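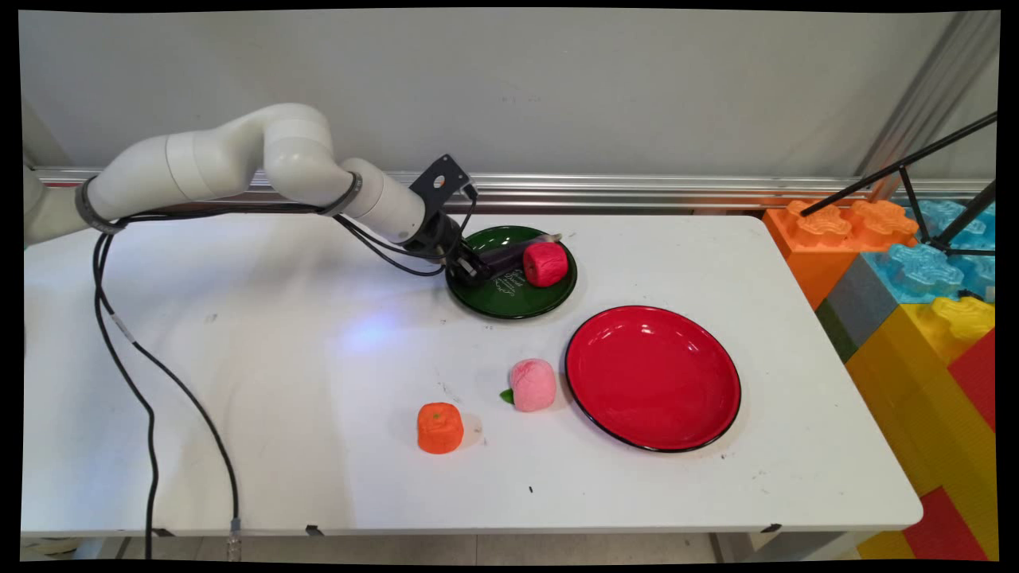 Suketti Play Food and Plates

A small set for the play kitchen, for serving and sorting games. The plates are round and come in two sizes: dark green with a light design in the middle, and a larger red one with a shiny inside and a thin black rim. The orange has a tiny green spot on top and the pale pink peach has its own small leaf — children usually find this leaf first.

Details
Item number: Suketti 285
Recommended age: from 3 years
Packed in a carton: 40 sets
Care: wipe with a damp cloth, please do not put in the dishwasher

The fruits and the plates can also be ordered separately, if one piece is lost. For kindergartens we keep a larger stock in the Kestus warehouse. Orders placed before noon leave on the same day — in December please allow two days more.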